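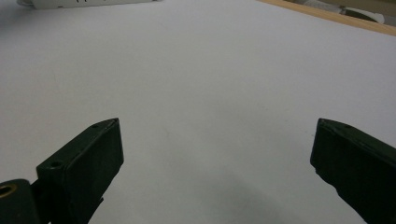

Ulldale Technical College
Department of Automation
Student Project Report: Working Rules for Hand-Held Gripper Recording

1. Purpose of the project

The project set out to write a short body of working rules for students who record manipulation tasks with a hand-held gripper. The department had safety rules for its fixed robot arms, but these assume a fence, a stop button and a trained operator at a panel. None of that applies when the tool is carried in the hand from bench to bench. The result was that each group worked by its own habits, and recordings made in one term could not easily be used in the next.

The report covers the rules themselves, the trial in which they were tested, and the changes made afterward. It does not cover the training of any control policy.

2. Background

Two sources were studied before drafting began. The first was the bench safety code used in the department's teaching laboratory. The second was the handling guide written for the Potari project, an earlier student effort on sorting small parts. The Potari guide was clear on cleaning and storage but said little about consent, work surfaces or the condition of the tool at the start of a session.

The group also reviewed 68 recordings left from that project. Many could not be used. The most common faults were a cluttered surface, a finger that had worked loose, and a task that began before the recording did.

3. The rules

The draft contained 7 rules. They are given in their final wording.

Rule 1. Inspect both fingers, the pivots and all fasteners before the first recording of a session. A tool with play in either finger is to be set aside and tagged.

Rule 2. Use a plain, matte surface that contrasts with the fingers. Dark fingers call for a light surface. Remove everything that is not part of the task from the working area.

Rule 3. Start each recording with the fingers open and empty, and hold that position for 5 seconds. End it the same way.

Rule 4. Keep the lighting soft and from above. Do not use a desk lamp placed to one side.

Rule 5. Do not record faces, screens, mail or name badges. Any person who may come into view must agree beforehand.

Rule 6. Keep fingers, hair and loose sleeves clear of the pivots while the trigger is in use.

Rule 7. Log every recording, failed attempts included. Failed attempts are not to be deleted by the person who made them.

4. Trial

The rules were tested by 4 student groups working in the Drerkari laboratory during April. Each group received the rules on a single printed page and was given no other instruction. Members of the project team watched but did not correct anyone.

Rules 1, 3 and 6 were followed with little trouble. Rule 2 was understood in different ways: several students cleared the near part of the bench and left items standing at the far side, where they still came into view when the tool was tilted forward. Rule 7 met the most resistance. Students were used to removing poor attempts at once, and two groups asked whether a dropped object had to be logged. It does.

5. Changes after the trial

Rule 2 originally read "clear the bench in front of you." The present wording refers to the whole working area, and a note on tilt has been added to the printed page. Rule 5 was made stricter — the draft had allowed faces to be blurred later, and the group found no reliable way to make sure that this was done.

6. Open points

The rules do not yet say how often the fingers should be replaced. Wear depends on the objects handled, and the trial was too short to support a figure. The log sheet also needs a field for the surface used. Both matters have been passed to the next project group, together with the printed page and the tagged tools awaiting repair.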